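# Planner rejects every grasp on tall boxes once the scene has baskets in it

Asked by Filipa Valente, Dec 22, 2019

Two-arm tabletop cell, Drarnireo planner 4.2, point clouds through the Bruloneck segmentation node. Top-down grasps on bottles plan without trouble. As soon as the target is a cereal box standing in an open-grid basket, all candidates come back `START_OR_GOAL_IN_COLLISION`. Log from the last run:

```
candidates: 727
rejected (collision): 727
voxel_size: 12 mm
padding: default
```

Typical layout, with the white basket as the pick source:
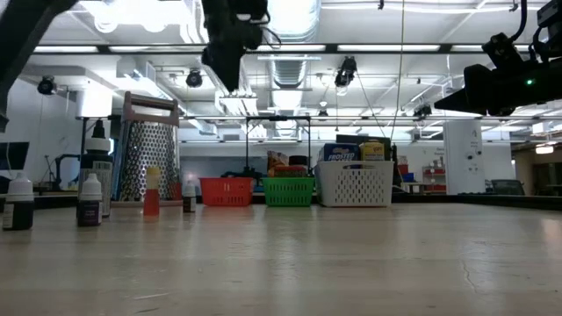
Madalena Moreira asked in the comments whether the basket goes in as a mesh or as voxels. It goes in as voxels, same as everything else. I've tried raising the planning time and it makes no difference.

## Answer 1 (accepted)

Planning time won't help. The goal state is invalid before the search begins.

At 12 mm the openings in a basket wall get filled in, and the padding then grows the wall inward until it meets the box. The target is also still in the octree when the goal is checked, so the fingers collide with the thing they are supposed to hold.

1. Remove the target cluster from the octree before calling `plan_grasp`.
2. Add the target back as a collision object and list the finger links in its `allowed_touch_links`.
3. Load the basket as a mesh and mask its points out of the cloud.
4. Drop the voxel size to 4 mm inside the pick region only. Doing it globally will cost you cycle time.

Test step 2 on the bare table first. If a freestanding box still fails, the basket isn't your problem.

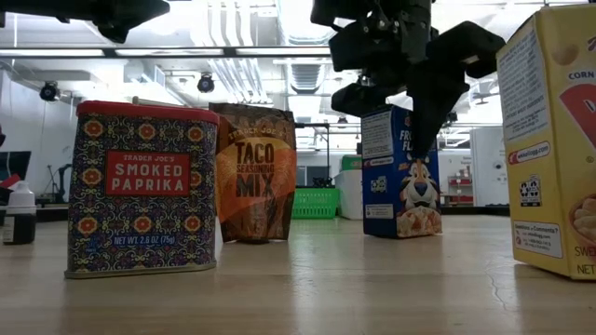 *Gripper above the Frosted Flakes box, with the box standing directly on the table.*

Also check that the second arm is in the planning scene with its current joint values. A stale state gives the same error code.

## Answer 2

Had this on Ifans. Set padding to 0 and it went away. Didn't look into why.

> Zero padding will clip the rim sooner or later. Use 2 mm. – Madalena Moreira

## Answer 3

Which Terinside driver are you on? The old one published the finger joints in the wrong order.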